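Research › Food and Drink at Work › Section 3

3. Drinking water in shared workplaces: what people use and why

Ghada Geagea, Everaldo Xavier and Rosângela Lins 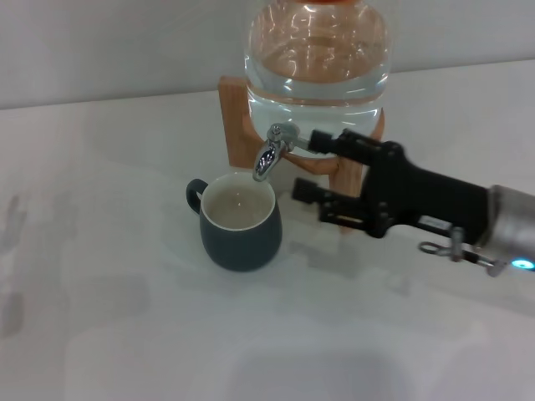
Figure 1. A clear water jug in a wooden stand, with a metal spigot at the front and a mug below the nozzle.

Most earlier work on drinking at work asks how much people drink in a day. We were more interested in where they get it. A person who sits two minutes from a tap and a person who sits next to a dispenser may drink the same amount, but they do it in different ways, and the difference matters to whoever has to plan a kitchen or a tea point.

3.1 Sources of water

The survey went to every person with a desk at the Meststead offices and at the two Hartono buildings across the road. We sent out 3,241 forms and 2,335 came back complete enough to use. Forms with no answer to the first question (main source of water during the working day) were dropped. Forms with gaps further on were kept, and the gaps are treated as missing.

People could name one main source and any number of others. The choices were the kitchen tap, a plumbed-in cooler, a countertop dispenser or jug, bottled water brought from home, bottled water bought on site, and none. The last choice was added after the trial form, when several people wrote in the margin that they only drank tea or coffee. We had counted those drinks as water from the kettle, which in turn was filled from the tap, and the people filling in the form did not see it that way. We have followed their view in what follows.

The kitchen tap was the most common main source in the older of the Hartono buildings. At Meststead it came second to countertop dispensers. The Meststead kitchens were refitted before the survey and the new taps run slowly, a point that came up again and again in the written comments. Staff there said they would fill a kettle from the tap but would not wait for it to fill a glass.

Bottled water brought from home was named more often by people who had joined within the last year. Washington Meireles, who ran the interviews at Meststead, suggests that new staff bring a bottle until they know the building. The interviews give some support to this, but we did not follow anyone over time and cannot say whether the habit fades.

3.2 Taste

Taste was the reason given most often for avoiding the tap. The usual words were "flat", "metallic" and "like a swimming pool". We held a small tasting to see whether the complaint would stand up when people did not know what they were drinking. Water was drawn from the kitchen tap, from the same tap after a night in a covered jug in the fridge, and from a countertop dispenser filled from that tap in the morning. The cups were handed round by Alcides Barbosa using the Tastier score sheet, which asks for a mark between one and 9 and leaves a line for comments.

All three waters came from one supply. Even so, the chilled water was preferred by most tasters, and the water straight from the tap had the lowest marks. The dispenser water came between them. We take this to be mostly a matter of temperature and of chlorine leaving the water as it stands, both of which have been reported before. The comments were more mixed than the marks. One taster praised the tap sample as "fresh" and gave it a lower score than the other two, and we have no explanation for that.

People who had complained of a metallic taste in the survey did not pick out the tap sample any better than the rest. The group was small — too small to rest much on — and the tasting was held in a meeting room, away from the kitchen.

3.3 Cleaning and refilling

Open-topped and countertop containers need regular cleaning, and it was not always clear whose job this was. The Hartono buildings have a cleaning contract with Foltance that covers sinks, worktops and floors. Jugs and dispensers are not listed in it. In one kitchen the cleaners washed them anyway. In another they were washed by whoever happened to be annoyed enough, to use the words of one person interviewed.

Where a rota had been put up, it was followed for the first few weeks and then less so. Two kitchens had taken their rotas down by June. Refilling was less of a problem than washing. An empty container is plain to see and the person who wants a drink tends to fill it, whereas a film on the inside builds up slowly and can be left for the next person.

We asked about spigots in particular, as earlier studies of home dispensers found that the outlet is the part most often missed. Fewer than half of those who said they had washed a dispenser had also taken the outlet apart. Several did not know that theirs came off. Others had tried it once, had a leak when they put it back, and left it alone afterwards. The written instructions were still in the kitchen in only one case, in a drawer with the spare washers.

3.4 Cups and bottles

Mugs were used for cold water more than we had expected. Glasses were in short supply in all the kitchens, and those who used a mug for tea tended to rinse it and use it again for water. Tall bottles caused trouble at the sinks in the older building, where the tap is set low, and their owners had to tilt them or fill them from a jug. This was mentioned by enough people that we added a question on bottle height to the second form. The answers are given in Section 4, together with the measurements of the taps.

2 comments · 9 shares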